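Frames that won't stay standing on a shelf

kidau_kel
Posts: 192
Chasing ideas before I lose my mind. I've got a blond timber picture frame, glass front, thin white border around the print (greys with a streak of orange over the top), and I want it on the hall shelf with no nails in the wall. Renting, so no holes allowed.

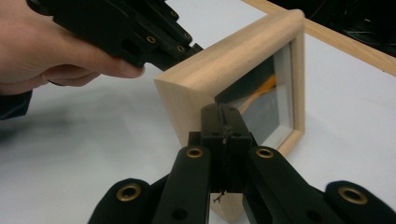

It's a Hulitz, bought in August, and it came without a stand. I've tried leaning it but every truck that goes past has me running down the hall. Do I glue something on, or is there a neater way?

swanepoel_st
Posts: 3814
Don't glue it! You'll never change the print again. Get a little plate easel, the op shop always has a box of them.

DespinaDumitrescu
Posts: 2073
I'd skip the easel, they look fussy on a narrow shelf. Flip the frame and see what the back's like. If there's a flat panel you can screw a strut to that — short screws, mind, or you'll be into the glass.

kidau_kel
Ok so I had a proper look at one on its side.
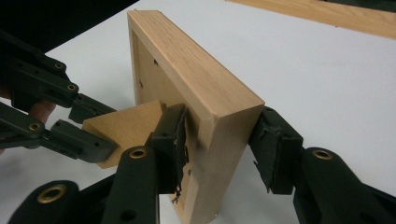

My shelf is only 13 cm deep, so the strut can't stick out much. Would a Unen one fit, the folding sort? And can I reuse holes, or do I drill fresh?

DespinaDumitrescu
Reuse them if they line up with the hinge, otherwise fresh ones. Folding is fine at that depth, just don't open it all the way.

swanepoel_st
Still say easel. Screws in a nice mitred frame for the sake of four bucks, no thanks.

kidau_kel
Haha fair. Might do a blob of museum putty under the bottom rail tonight and measure up for the strut after tea.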